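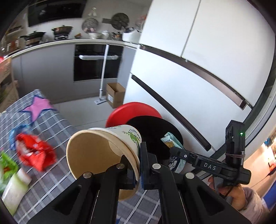
Chapter 2
Planning a Grasp in a Real Kitchen

Welcome to the fun part! In Chapter 1 our planner, Jisard, only ever met blocks on a bare bench. Now it gets a home, with checked tablecloths, shiny pots and paper cups that buckle if you squeeze them like a block. 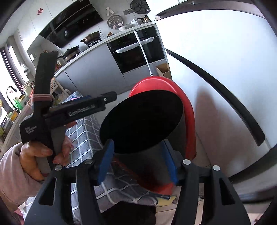 Jisard has 200 milliseconds to pick a grasp – less time than a blink – and it scores 300 candidates before it commits. We'll write that scoring loop first, then rerun it at 20 candidates and see which grasps it misses.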